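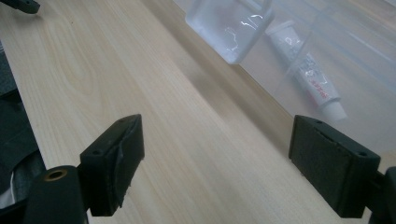
Figure 5. Hand-held gripper at the sorting table, with a transparent bin on the table beyond the fingers. Photo: Kieran Haslam.

4.2 Changes in the daily work at the table

The second part of our study concerns the returns room of Prunell, a firm in Grondley which sends small household goods to its customers and takes back what they do not want. Before the project, all sorting was done by hand. A worker took an article from a bin, looked at it, and put it in the correct place for resale, repair or disposal. In January the firm began to prepare a robot arm for a part of this work, and the workers were asked to record the movements with a hand-held gripper (Figure 5). They hold the tool and carry out the task with its two fingers, and the recordings are later used to train the arm.

We interviewed the staff in two rounds and collected 305 comments, which were coded by the first author and then checked by a second reader. The largest group of comments was about the pace of the work. With the bare hand, a worker can turn an article while she already looks for the next one. With the gripper she has to finish one movement before she starts another. Brenda Dawber, who has sorted returns for many years, described it in this way: "My hand knows a tube from a box before I look. With the tool I have to look first." Soft packages were mentioned more often than hard ones as a source of difficulty, above all when they lay near the wall of a bin.

A smaller group of comments concerned the body. Several workers reported less strain in the fingers but more in the wrist, and after the first interviews the recording periods were limited to 70 minutes. The shift leader, Dean Sugden, told us that this limit was easy to accept for the management, but that it made the planning of the shifts more complicated. He now has to decide each morning who records and who sorts, and not all workers see these two tasks as equal.

This last point needs more attention than we first gave to it. Recording is paid at the same rate as sorting, although the workers understand very well that their skill is being passed on to a machine. Marjorie Nuttall asked in both interviews whether her name would be kept with her recordings. At the time of writing the firm had not answered this question. Other workers were proud to be chosen, and two of them have since asked for training in the maintenance of the arm. We return to the matter of recognition in Section 5.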